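**Rondo two-arm teaching kit, by Petum**
October 8, 2018

The pitch for the Rondo is that anyone who can do a job with their own hands can show it to the robot. You steer the two arms by remote, do the task a bunch of times, press Learn, and go get coffee. I've now spent 70 hours steering, and I've had a lot of coffee.

Setup was fine. The arms bolt to a rail, the cables are long enough, and the printed manual is clear up to the page on calibration, where it sends you to a web address that doesn't load. Petum support sent me a PDF after two days.

My test job was clearing small office stuff off a floor and into a tray. Binder clips, mostly. I picked it because the box says "ready for everyday clutter," and clips are about as everyday as clutter gets.
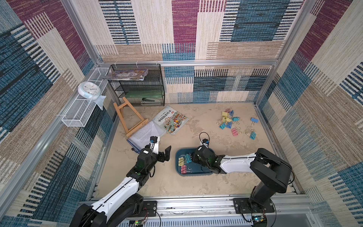

Steering is where I started to doubt the sales page. There's a small lag between your hand and the arm, and you learn to work around it by slowing down. So every demonstration you record is slow, and the robot learns slow. You also can't feel anything through the controls. Closing on a thin metal handle is guesswork until you've done a few hundred of them. My friend Iraklis Vlachopoulos, who has far steadier hands than I do, quit after one evening and said he'd sooner pick them up with his teeth.

I recorded 2,174 pickups. The software keeps the bad ones too unless you delete them by hand, one at a time, with a confirmation box each time. Petum promised a fix for this in April. I'm still clicking.

Does it learn? Sort of. With the clips spread out, it does a decent job. Push them close together and it dithers, or goes for the gap between them. The online guide's answer is always "add more demonstrations," and I can't tell you how many would be enough, and neither could support.

The older Ornum kit has only one arm and an uglier program, but it lets you trim a recording after the fact. I missed that daily.

If you have a lab and patient students, maybe. For a home shop I'd wait for the next software release and read what people say about the delete button.

2 stars out of 5.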